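Housing & Interiors 2, Unit 6: Kitchen sinks and water use
Notes from E. Mokoena's session, November. Reading for next time is at the end

Homework first. Most of you forgot to carry the hot water share over to the second sheet. Fix and hand back in, no penalty if it's in by 4 pm.

Where we were: household water, who uses it, where it goes. Kitchen is smaller than people guess. Bathroom wins nearly every time. But kitchen water is mostly hot, so it costs twice, once as water, once as heat.

Noststead survey (handout 3)
127 households, one year of meter readings plus a diary
Diary part is weak. People write down the washing up and forget the glass of water, rinsing a spoon, etc
Median household: 40 liters a day at the kitchen tap
Highest: 100. Large family, cooks from scratch, no dishwasher
Don't quote the mean, two broken meters pull it way up

Running tap vs. filled basin. Know this for the test. Running tap use depends on time, filled basin use depends on volume. So a slow washer with a running tap is the worst case. A fast one can come out even. Work through the Mabuza family table with a partner, then swap and check eachother's sums.

Other things that matter:
- flow rate at the tap (aerator, yes or no)
- distance from heater to tap. Long pipe = cold water down the drain while you wait
- habits, hardest to change and the cheapest
- bowl size. Big bowl gets filled big, even for three cups

Bowl layouts
Single: good for trays and stock pots. Washing and rinsing have to share, so people leave the tap on to rinse.
Double, equal: wash one side, rinse the other. Neither side fits an oven tray.
Double, unequal: the compromise. Large side for washing, narrower side for rinsing or draining. Common in remodels.

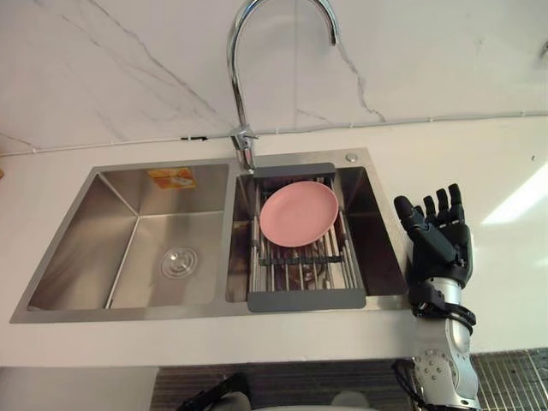

Fig. 2. Double bowl in stainless steel, unequal. Larger basin on the left.

Layout on its own saves nothing. The Totico flats got double bowls throughout and the readings hardly moved. Renters kept rinsing under the tap. The Renico block kept its old single bowls, put in aerators, and did better. Not a fair comparison (diffrent household sizes) but worth a paragraph in your essay if you say so.

Cost exercise: a household pays 1,383 a year for water and heating it, local currency. Kitchen share is one fifth. What does cutting kitchen use by a quarter save? Show the steps. Assume cost goes down in line with use, ignore the standing charge.

Next time: drains, traps and grease. Read chapter 7, skip the box on septic tanks. Bring handout 3 again, I am not printing more.

Elmarie Mokoena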